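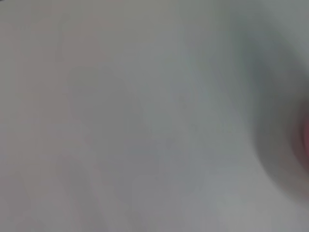 Melati Goh does not see why anyone would need a special bowl to eat less cereal. She left that remark under the announcement from Nava, the tableware seller that wants shoppers to believe a plain pink bowl can change how they eat, and 2 days later it was still the most popular reply on the page.

Pink Bowl, Big Promise: Nava's 'Calm Table' Claims Look Thin

2022-08-06

The idea behind the Calm Table line is simple enough. Put one round bowl in a soft pink on a white tabletop, clear off everything else that belongs to dinner, and people will supposedly slow down and serve themselves smaller portions. Nava says it tried this with 100 households in Lorport and that most of them liked it.

Liked what, exactly? The summary handed to reporters runs to a page and a half. It says people "felt more settled" at meals. It does not say how much they ate before, how much they ate after, or whether anybody got a bowl in some other color for comparison. Asked about that, Nava spokesman Yannick Perrin said the full results would come out in December.

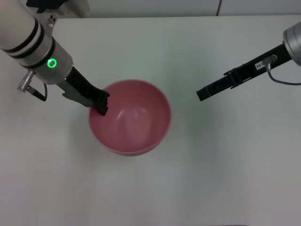 By then the bowls will have been on sale for months. The first run is 4,000 pieces, and stores already have the display cards, which repeat the portion claim in large type with no footnote.

None of this makes it a bad bowl. It is fairly deep, with smooth walls and a base narrower than the rim, so it should do for soup or oatmeal. Pink against white looks nice – plenty of people will buy it for that alone, and they should feel free to.

But Danang Oei, who runs a kitchen goods store in Lorport, said he had asked the company twice for something he could show customers and got the same page and a half both times. He has ordered a few anyway. "I'll sell it as a bowl," he said. 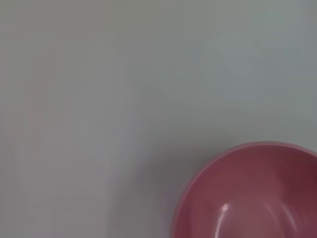

Reading time: 2 min

Nava is also pushing the white table as part of the package, with a leaflet telling buyers to keep the surface bare between meals. Anyone with kids, mail or a set of keys can guess how long that will last. The leaflet offers no advice for people whose tables are brown.

Perrin said the company stands by the trial and would "welcome questions." We sent six. He answered the one about dishwashers.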